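Tretance Housekeeping and Room Care
Unit 4 handout: Hard floors, flat mopping
Skolgate campus, revised Aug 20, 2022

Bring this handout to the practical. The dilution chart is on the wall in the supply room and is not repeated here.

1. What this unit covers

Unit 3 dealt with carpet and rugs. This unit deals with sheet vinyl, vinyl plank and sealed tile, cleaned with a flat mop and a small amount of solution. String mops and wringer buckets are in Unit 5. Timber floors are in Unit 6, and you should not use the methods below on waxed or oiled timber without checking with the client first.

Most of the homes on the Lukarness placement list have vinyl in the kitchen, hall and laundry. You will use a flat mop more than any other tool in your kit apart from the vacuum.

2. Know the floor

Vinyl is a plastic sheet or plank with a printed layer and a clear wear layer on top. The print can look like stone, tile or timber. The wear layer is the part you are cleaning. It does not need polish, oil or wax, and most of the dull floors you see on placement are dull from residue left by too much product.

Check these before you start:
Lifted seams or corners. Keep solution away from them and note them on the room sheet.
Burns, cuts and dents. Note them before you clean.
Old tape or glue marks. Leave them for the end and treat them by hand.
Dark stains that look as if they come from underneath. These will not mop out. Report them.

A floor printed with planks or a chevron pattern can hide crumbs and small marks along the printed lines. Crouch down and look across the floor towards a window or a lamp. Marks that are hard to pick out from standing height will usually show against the shine.

3. Dry work first

Vacuum or dry-mop the whole floor before any liquid goes down. Use the hard floor head with the brush up. Hair and grit left on the floor will stick to a damp pad and be dragged around, and grit can scratch the wear layer. Pay attention to the edges, behind the door and under the kickboards. Pet hair gathers along the baseboards and may need a second pass.

Move light furniture out of the room. Lift it, do not slide it. Heavy furniture stays where it is unless the client has asked for it to be moved.

4. Setting up the mop

Extend the pole until the top is level with your chin. Tighten the collar and lean on it lightly to test that it holds. If it slips, wipe both sections dry and tighten it again. A pole that keeps slipping goes back to the supply room with a tag on it.

Fit a clean pad. Press it flat all the way along so that no edge is curled under. The head should swivel freely and lie flat on the floor when the pole is at a low angle.
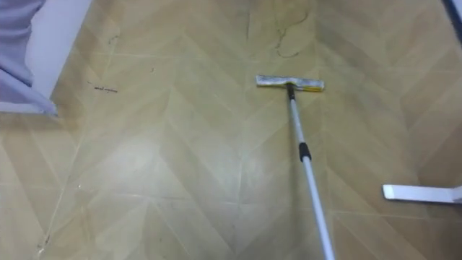
When should I change the mop pad?
Change it when the pad starts to leave streaks or drag marks, when you can see that the dirt has spread across most of its surface, and every time you move from a bathroom or laundry to another room. Two clean pads are enough for most small homes if the dry work has been done properly, but carry extras.

A stained pad is not always a dirty pad. Microfibre takes on colour after a few months of use and will not come back to white. Judge it straight out of the wash. If it feels stiff, or if it pushes water along instead of picking it up, it is finished.

5. Mixing the solution

We use the Swati neutral concentrate in this course. Mix 12 mL into 3,000 mL of cool or lukewarm water. Measure it with the cup. Do not pour from the bottle by eye.

For a spray bottle, fill with 800 mL of the mixed solution and label it with the date. Throw out what is left at the end of the day.

Do not add vinegar, bleach or dish soap to the mix. Bleach must never be combined with another cleaner. Dish soap leaves a film that takes several rinses to remove.

6. Method

Start at the wall farthest from the door and work back towards the door.

Mist a section as wide as your reach, or dip the pad and wring it until it no longer drips. The floor should look damp behind the mop, with no pooling.

Do the edge first with one straight pass along the baseboard. Then fill in the section using an S-shaped stroke. Keep the same side of the head leading the whole time, so that loose dirt stays gathered in front of it. Overlap each stroke by a hand's width.

Do not scrub with the full weight of your body. If a mark does not lift after two or three passes, leave some solution on it, carry on with the section and come back. Scuffs from shoe soles often come off with a damp microfibre cloth and your thumb.

If you notice a hair or a bit of fluff that the vacuum missed, pick it up by hand before the mop reaches it.

Let the floor air-dry. Place the wet floor sign before you begin and leave it until the floor is dry to the touch. In May we found that the tiled corridor at Skolgate took much longer to dry with the heating off, so check it and do not go by the clock.

7. Common faults

Streaks: too much concentrate, or a pad that needs changing. Go over the floor with a fresh pad and plain water.
Sticky feel underfoot: residue from earlier products. Rinse twice and tell the client.
Cloudy patches: can be residue, can be wear. Clean a small area with plain water and let it dry. If the patch is still there, it is probably wear.
Footprints: you walked on it too soon, or you started at the door.

8. After use

Take the pad off and shake it outside. Wash pads together on warm with no fabric softener, and hang them to dry. Softener coats the fibres and the pad stops absorbing. Wipe down the head and the pole, collapse the pole and hang it up. Do not store the mop standing on its pad.

Wash your hands and fill in the room sheet before leaving the building.

9. For the practical

You will be given one room with a vinyl floor. You will be marked on the dry work, the dilution, the edges and the state of the pad when you finish. Wear closed shoes with clean soles. Read section 6 again the night before.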